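The Potwood Kitchen Arm and Its Slipping Grip: A Gallery

Welcome back to the gallery pages, and thank you for your patience, as it has been a long gap between updates! Those of you who have been following along since the beginning will know that Potwood is our long-running attempt to get a robot arm to tidy a kitchen counter without supervision, and that we had been feeling pretty good about it going into the winter. Then February came along and the arm started dropping things.

It didn't drop everything, and it didn't do it all the time, which would have made our lives so much easier. It would pick up an item perfectly well, lift it a little, begin the swing toward wherever the item was supposed to go, and then let it slide out of the fingers as if it had lost interest. In our simulator a dropped item costs you nothing but a line in a log file. On the bench at Esthorpe it costs you a bowl, and the second bowl was a nice one that somebody had brought from home, so we stopped all bench work that same afternoon and went back to simulation until we could say what was going on.

I promised several of you who wrote in that I would put the whole story on one page, including the parts where we were wrong, so here we go. It's mostly words this time, I'm afraid, with the stills kept down to the one I kept going back to. Make yourself a cup of coffee.

How it started

The first drop went into the notebook as a one-off. I wrote "slipped, probably greasy" and moved on, and I have been teased about that line ever since. We wiped down the fingers, ran the same job again, and it went through without any trouble, so of course we believed the grease story for much longer than we should have.

By the end of the following week we had 13 drops in the log, spread over all kinds of items and all times of day. A few of them had happened with clean fingers, clean items and a freshly wiped counter. One of them sent a jar lid rolling right out of the work area and under a cabinet, with two of us standing well inside the distance we had agreed to keep. Nobody was hurt, and a jar lid isn't much of a danger to anyone, but the arm had kept moving after the lid was gone. It carried on to the drop-off spot with nothing in its fingers, opened them politely, and reported a successful delivery. That bothered me a great deal more than the lid did.

So we had two faults, really. The arm was losing its grip, and it had no idea that it had lost it.

What we blamed first

We blamed the finger pads, and changed them. We blamed the Distalik update, which is the piece of our software that plans the wrist path, and rolled it back to the older version. (My apologies to everyone who works on Distalik, which was completely innocent, and who took it with very good grace.) We also spent a long evening convinced that the cable running down to the gripper was being pinched when the wrist turned, because that would have been such a satisfying thing to find. The cable was fine.

Then we did what we ought to have done on the first day, and set up the same picks in simulation with the same grip settings, slowed everything down, and watched.

Stills from the runs

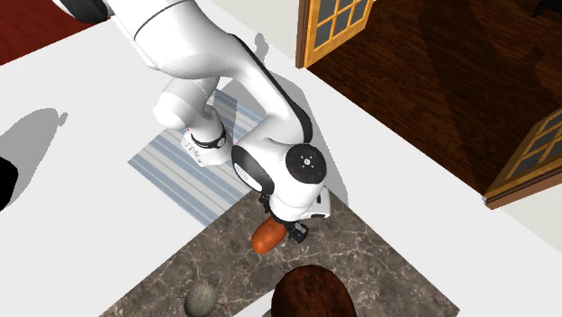
Image: Potwood project, simulation render

The orange item with the gripper over the marble counter. Long rounded shapes like this one gave us by far the most trouble, especially when they sat at a slant to the fingers, and I have looked at this view so many times that I could probably draw the stripes on that floor mat from memory.

And there it was, once we knew where to look. The grip check, which we call the Bermúdez check after the street our first workshop was on, was reading the finger position a moment too early. On a box or a can that hardly matters, as the fingers meet a flat side and stop. On something smooth and rounded the item can shift a little as the fingers close, and our check was already saying "got it" before the shifting was over. After that it never asked again. If the item settled well, fine! If it settled badly, away it went during the swing, and the arm sailed on believing every word of its own report.

What we changed

The check now waits until the fingers have stopped moving, and then it waits a little more. It also repeats all the way through the carry, and if the reading changes the arm stops where it is, holds still, and asks for a person. It does make the whole thing slower. A full counter used to take us roughly 15 minutes and now it takes noticeably longer, and I have had a few friendly complaints about that already. I would still take the slow version every time.

We have also moved the tape line on the floor at Esthorpe farther back, and the stop button now has its own stand where you can reach it without leaning toward the arm. Both of those should have been done long ago, fault or no fault.

Where things stand

The simulated runs have been behaving themselves since the change, though there are 3 awkward starting positions I'm still not happy with, all of them with the item lying close to the counter's edge. Bench work stays paused until those are sorted out. When we do start up again it will be with plastic bowls only, and the next gallery will have bench photos in it, which I know many of you prefer.

If you run a similar setup and have seen this kind of early "got it" on rounded items, please do write to us through the contact page. I'd especially love to hear how long you let your fingers settle before you trust the reading.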